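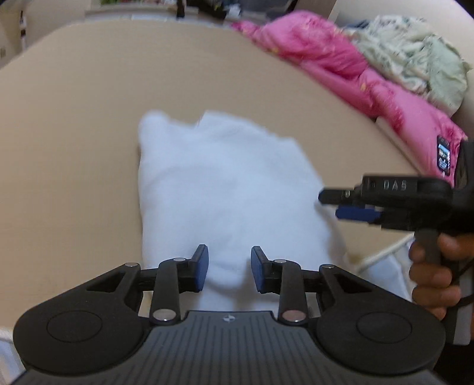 Two-gripper towel folding: policy closes on nothing at the second fold

Posted in Manipulation / Teaching by demonstration

kelp_axis
We record towel folds with a pair of hand-held grippers, one per hand, blue pads on the fingers, and train on the result. The set is 747 episodes of white towels on a beige table. Playback on the arms gets through the first fold. At the second fold the left gripper closes 1 to 2 cm above the near edge and lifts away with nothing in it. The right one is usually fine. Loss curves look normal. Software is Tramance, default settings, 58 ms offset between the two streams as reported by the log. Is this a data problem or a timing problem? I would like to avoid recording everything again.

oriel22
Check timing first, it costs less. An offset of 58 ms is enough to matter if your operators close the fingers while the hand is still moving down. The recorded close then lands early relative to the height, and the policy learns to close high. Sync both streams to one clock, re-export, and plot finger width against height for 20 or so episodes. If the close begins before the height flattens out, you have your answer.

Also look at how people approach the edge. After the first fold the stack is thicker and soft, and a human hand feels it and presses down a little. The arm has no such feedback unless you gave it some. Ask operators to stop for a moment with the pads on either side of the edge, then close, then lift. It makes slower demos — ours got longer by a third — but the grasp height became far more consistent.

mudflat
just get more data. we had 2273 and it worked

pell_station
More episodes will not fix a constant offset. One thing to add: if only the left side fails, swap the two grippers between hands and record a short batch. If the error follows the device, recalibrate its finger width and tool center point. If it stays on the left, look at the operator or the arm mount. Ours was the mount.

kelp_axis
Swapped them, error followed the device. Recalibrating now. One episode was also corrupt, so the set is 746.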